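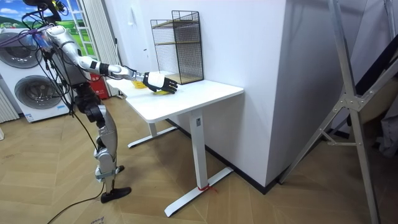
The white sit-stand desk, T-shaped feet, red string still on the front leg.

The desk is a Titora with two columns and a rectangular top. I set the height once and have left it alone since June. Deividas Rebane asked for notes on living with it, so these are mine, in no particular order.

Wobble first. At sitting height there is none worth recording. Near the top of its travel the desktop moves front to back when I type, and very little side to side. Retightening the bolts where the columns meet the feet removed most of it. The manual says to do this after 30 days — I did it late.

The floor slopes toward the window. I leveled the desk with a folded card under the rear foot, then replaced the card with a 200-gram bag of felt pads from Skedarville, of which I used two. 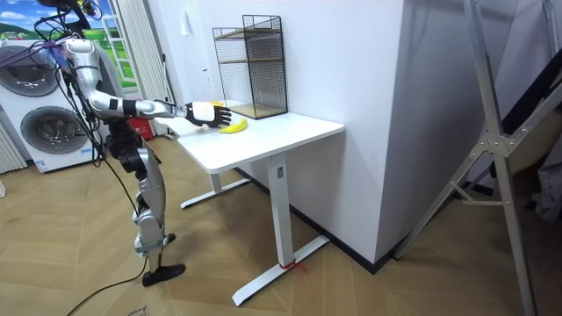
White tops show every mark, and I have settled on a damp cloth followed by a dry one. Coffee comes off. Ballpoint does not, at least with water. Fruit is the other thing to watch, and a banana laid straight on the surface, like the one on the near half of the top, is fine for an afternoon. I would not leave a ripe one overnight. Kofi Amoah uses a Cruzado mat on his and says it curls at the corners.

Next job is the cable tray.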